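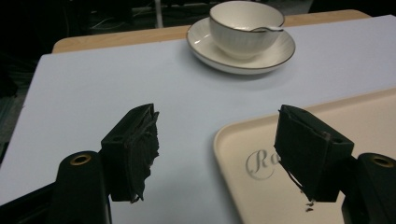
Leire Iglesias 说,书稿第四章照现在的写法,读者会以为 Nardale 的茶室都是 Sestgate 旅馆带起来的,可旅馆自己的账簿里就有从别家茶室借炉子、借人手的记录,这一层不补上,整本书的前后次序都站不住。

Kiran Malhotra 回应说,这个问题他改第二稿时也碰到过,当时手里只有旅馆的材料,别家的东西太零碎,就先按旅馆的线索往下写了。他同意改,但希望先定下改到什么程度,再谈交稿时间。

会议由此开始。以下按讨论次序整理,个别地方前后并在一处。

# Sindberg 出版社编辑会议纪要

**议题:** 《Nardale 茶室旧事》书稿第三次审读
**时间:** 上午十点开始,中午休会,下午两点续开
**地点:** 社内小会议室
**到会:** Leire Iglesias、Kiran Malhotra、责任编辑、美术编辑、校对、发行
**请假:** 地图绘制者,意见已书面送达,在第五项中宣读
**记录:** 编辑室

## 一、上次会议遗留事项

1. 书名。上次暂定《Nardale 茶室旧事》,发行方面曾提出“旧事”二字太软,店里容易放到散文架上。这次发行报告,问过几家书店,店员大多认为放在地方史架上没有问题,只要封面上有副题。书名维持不变,副题由责任编辑拟两三个备选,下次会上定。
2. 引文授权。Sestgate 旅馆账簿和来往信件的使用许可已经收到,书面文件存编辑室。许可里有一条,引用住客信件时须隐去住客的姓,只留名字或首字母。现稿中有多处没有照办,责任编辑已逐一标出。
3. 口述材料。上次要求作者补交谈话记录的整理稿,已交齐。其中一位受访者后来来信,要求删去关于她姨母离职的一段。会议同意删,正文中依据这一段写出的推断也一并删掉。
4. 索引。上次未定做不做。这次结论见第六项。

## 二、第四章的改写

Leire Iglesias 先把她的意见展开。她认为第四章有三处写得过满。头一处是开章,说旅馆开茶室以前,镇上“无处可以坐下喝茶”。第一章里明明写了 Cabello 面包房后间摆过桌子,两处对不上。另一处写旅馆的茶点价目被全镇仿效,依据只有一张价目单和一封住客的信,信里说的是另一个镇。再有就是章末,把茶室女招待的制服样式归到旅馆女主人名下,口述材料里没有人这么说过,她怀疑是从旅馆后来印的宣传册上抄来的。

Kiran Malhotra 说,制服那一处确实出自宣传册,他愿意删。价目单那一处他想保留,但可以改成“旅馆的价目单曾在镇上流传”,后面注明流传范围不清楚。至于开章那句话,他承认是初稿写成之后没有回头对第一章,直接改。

责任编辑提出,如果把 Cabello 面包房提到第四章前面,第一章里关于面包房的两页就显得重复。讨论了三个办法:

- 第一章保留面包房,第四章只用一句话回指;
- 第一章只提面包房卖面包,后间摆桌的事全部移到第四章;
- 把面包房单独抽出来,写成第四章的前半章,旅馆放在后半章。

Leire Iglesias 倾向于第三个办法。Kiran Malhotra 担心面包房的材料撑不起半章,他手里只有一份房屋租约、几张送货单和一段口述。校对说,租约里写明了后间的用途和炉子的归属,单是这两条就可以写一节,不必凑够半章。发行没有意见。

最后按第三个办法做,但不规定篇幅,面包房写多少算多少。旅馆部分相应压缩,不再按年份逐条排账簿。

关于借炉子和借人手的记录,Leire Iglesias 要求在正文中引原文,不要只放在注释里。Kiran Malhotra 同意。责任编辑提醒,账簿原文字迹有几处辨认不清,引用时用方括号标明,不要猜着补全。校对补充说,现稿里有一处“借炉一日”,她对照复印件看,也可能是“借炉一月”,请作者到馆里再看一次原件。看不清就照实说看不清。

## 三、全书篇幅

责任编辑报告,现稿排出毛样是 489 页,连图注和注释在内。按目前的定价和开本,超出太多。会前她和作者各列了一张可删清单,两张清单重合的部分不到一半。

发行说,这类书读者可以接受厚一点,但太厚了寄送和陈列都麻烦,书店方面也不愿多进。他给的上限是 387 页,超过这个数就要换纸或者提价,这两样他都不赞成。

Kiran Malhotra 问,这个上限是否把索引算在内。发行说算在内。Kiran Malhotra 表示那就比他预计的紧得多,他原来以为索引另算。

逐章讨论的结果如下:

**第一章** 镇史部分删去修路和集市两节。修路一节与茶室没有关系,集市一节中关于茶叶摊的一段移入第二章。作者舍不得修路一节,说那是他最早写成的部分,后来表示可以另投刊物。

**第二章** 基本保留。茶叶来路一段里有大段转述前人著作的内容,压成一段话,注明出处。糖和牛奶的供应写得好,不动。

**第三章** 讲私人客厅待客的部分过长。Leire Iglesias 认为私人客厅与茶室是两回事,全书又叫茶室旧事,可以大删。Kiran Malhotra 不同意,他说茶室的规矩大半是从客厅搬出来的,例如谁先倒茶、谁坐靠窗的位子、添水时说什么话,删了以后第五章就没有来由。争论较久。结果是保留讲规矩的几节,删去关于家具买卖的一节和两份嫁妆单子。嫁妆单子如篇幅有余,可作附录。

**第四章** 见第二项。

**第五章** 女招待的工作和收入。全体认为这是书中最扎实的一章,不删。校对指出章内工钱的写法前后不一,有时按周,有时按月,请作者统一,并在首次出现时说明换算依据。

**第六章** 茶室歇业的经过。现稿几乎每一家都写了一节,读起来像名录。改成挑几家细写,其余列一张表,放在章末。选哪几家由作者定,但至少要有一家不在镇中心的。

**第七章** 作者的后记性质文字。Leire Iglesias 建议不列为章,改作跋,压到几页以内。作者同意。

**附录** 价目单、租约全文、口述者名录。租约全文太长,只收与后间有关的条款。口述者名录中愿意具名的具名,不愿意的用字母代替。

责任编辑估算,照以上办法删完,大致还要再紧一紧才能到上限之内。她建议先不要在字句上硬抠,等作者交回改稿,重排一次毛样再看。会议同意。

## 四、术语和译名

这一项由校对主持。她列了一份全书用词不统一的清单,会前已发给各人,会上只谈有分歧的。

1. “茶室”“茶馆”“茶座”三个词混用。结论:店家用“茶室”,旅馆大堂里临时摆的叫“茶座”,“茶馆”一律不用,引文除外。
2. “下午茶”和“茶点”。作者在前几章用“茶点”,后几章用“下午茶”。Leire Iglesias 说账簿里记的都是“茶点”,到很晚才出现“下午茶”的说法,这个变化本身值得写一句。结论:依材料时期分别使用,在第五章加一段说明。
3. “碟”与“托”。茶杯底下那一件,稿中或称“茶碟”,或称“杯托”。美术编辑说图注里已经全用“茶碟”,正文跟着图注走省事。通过。
4. “女招待”一词。发行担心今天的读者看着别扭。Kiran Malhotra 说受访者自己这么称呼自己,改掉反而不准。结论:保留,首次出现时加引号,以后不加。
5. 外国人名地名。Sestgate、Nardale、Cabello 等沿用原文,不音译。引文中原有音译的照录,后面用括号注原文。
6. 货币单位。照原始材料,不折算成今天的钱。序言里写一句说明。
7. “东家”“老板”“女主人”。旅馆那一位统称“女主人”,其余店家一律“店主”。“东家”只在口述引文里保留。

校对另外提出,口述引文中有不少方言词,现稿有的加注,有的没有。Kiran Malhotra 的意思是读得懂的就不加,免得满页是注。校对说她是外地人,有几个词她确实没读懂。责任编辑请校对把自己没读懂的词圈出来,以此为准加注。

## 五、地图

先宣读地图绘制者的来信。信中说,现有草图是根据作者提供的街道名单画的,名单里有两条街她在旧图上没有找到,另有一条街改过名,作者新旧名都写了,她当成两条街画了。她请作者核对。信中还说,如果每一家茶室都标在图上,镇中心会挤成一团,建议另画一幅放大的小图。

Kiran Malhotra 看过草图后说,改名的那一条是他写错,应当并作一条,用旧名,括号里注新名。找不到的两条街中,有一条其实是巷子,旧图上没有标名,他可以指出位置。另一条他自己也只在口述里听到过,受访者已记不清方位。

对这条说不清方位的街,会上意见不一。美术编辑认为干脆不画,正文里提到时也不必说明。Leire Iglesias 反对,她说那里至少开过一家茶室,第六章的表里有,图上没有,读者会来信问。最后决定图上不画,在表的备注栏写“方位不详”。

放大小图同意加。两幅图放在同一个对开页上,左大右小。美术编辑提出,图例字号不能小于正文注释的字号,上一本书就因为图例太小收到过意见。

Kiran Malhotra 提议在图上标出旅馆借炉子时炉子搬运的路线。讨论后不采用,材料里没有路线,只有起止两处。

## 六、索引

发行和责任编辑主张做索引,认为地方史没有索引,图书馆方面用起来不方便。Kiran Malhotra 原本不想做,怕占页数。Leire Iglesias 说可以只做人名和店名,不做主题词。

校对说主题词索引她做过,费时很长,而且改一次版面就要重对一遍。人名和店名索引可以等版面定下来一次做完。

结论:做人名、店名合编索引,双栏小字排。按许可要求隐去姓氏的住客不入索引。索引由校对做,作者复核。

## 七、用纸和装帧

美术编辑带来了两种内文用纸的样张,一种偏黄,一种偏白。偏黄的那种看久了舒服,但价目单和租约的书影印在上面发闷,浅色的笔迹几乎看不出。偏白的那种书影清楚,纸稍硬,翻开后不容易摊平。

Leire Iglesias 主张选偏白的,理由是书影要让人看得清。发行倾向偏黄的,说书店里这类书大多用偏黄的纸。Kiran Malhotra 没有明确主张,只要求账簿书影上的铅笔字能认出来。

责任编辑问能否正文用黄纸、书影集中用白纸。美术编辑说可以,但书影就得集中在一处,不能随文。作者表示书影随文比较要紧,他写的时候是对着书影写的,读者看到那一段应当就能看到图。

结论:全书用偏白的纸,请印厂试装一本,看摊平的情况。如果确实不好翻,再谈锁线还是换克重。

封面方面,美术编辑的方案是单色底,书名竖排,副题横排在下方。Leire Iglesias 觉得底色太深,像是讲战事的书。美术编辑同意换浅一些,出几个颜色下次看。封底文字由责任编辑写,不请人写推荐语。

环衬是否印地图,讨论后不印,地图已在正文中,重复无益。

## 八、印数和预读本

发行报告,首印数要等各书店的预订数,暂时不报。他建议先做一批预读本,送给书店、图书馆和提供材料的人家,约五十本。美术编辑问预读本用不用正式封面,发行说用素封面,印书名和“预读本”字样即可。

Kiran Malhotra 问受访者是不是每人都能拿到一本。责任编辑说应当都给,预读本不够就等正式书。作者希望受访者先拿到,他们当中有的年纪很大。会议同意把受访者排在书店前面。

预读本中地图如果来不及定稿,先空出那一个对开页,注明“地图待补”。校对不赞成空页,认为宁可晚几天也要带图。这一点没有谈拢,留给责任编辑到时候看进度定。

有关读书会。Sestgate 旅馆愿意提供大堂一个下午,供新书出版时用。Leire Iglesias 说,书里对旅馆的说法改过以后,应当先让旅馆方面看一遍第四章,免得到场才知道。Kiran Malhotra 说可以给他们看,但看过以后不接受改动结论,只接受指出事实错误。责任编辑负责写信说明这一点,信稿先给作者过目。

## 九、进度

- 作者在十二月以前交回第一、三、四、六章改稿,其余各章可以晚一些。
- 责任编辑收到改稿后重排毛样,核对总页数。
- 校对先做第二章和第五章,这两章改动最少。
- 地图绘制者收到更正后的街道名单再动手画第二稿,名单由作者直接寄给她,抄送编辑室。
- 美术编辑与印厂联系试装,封面颜色下次会上看。
- 发行向书店发征订单,书名照现名,副题栏暂空。

Kiran Malhotra 说第四章最费工夫,要是去看账簿原件的时间约不上,这一章可能要迟。责任编辑请他约不上时尽早告知,不要等到交稿时再说。

## 十、其他

1. 一位读者来信询问出版社此前出的集市史有无再版打算。发行答复暂无,库存还有少量。
2. 作者提出在致谢里写明 Cabello 一家后人提供租约。同意。后人姓名的写法请作者再向本人确认一次。
3. 校对请各位以后在毛样上改动时统一用红笔,铅笔改动她漏过几处。
4. 第五章那张工钱表的表头,竖线是否保留,美术编辑说去掉,校对说去掉以后容易看串行。先留着,看毛样。

下次会议的议程:副题、封面颜色、第四章改稿、地图第二稿。时间由编辑室另行通知。

下午会议于四点一刻结束。

纪要送各到会人核对,有更正请直接写在本页空白处,交回编辑室。

**更正(会后收到)**

Kiran Malhotra:第三项第六章下“至少要有一家不在镇中心的”,我当时说的是尽量,请改为“尽量有一家”。

Leire Iglesias:我记得是“至少”,会上也没有人反对。请保留,并把两种说法都记下来。

编辑室:已照录,下次会上再确认。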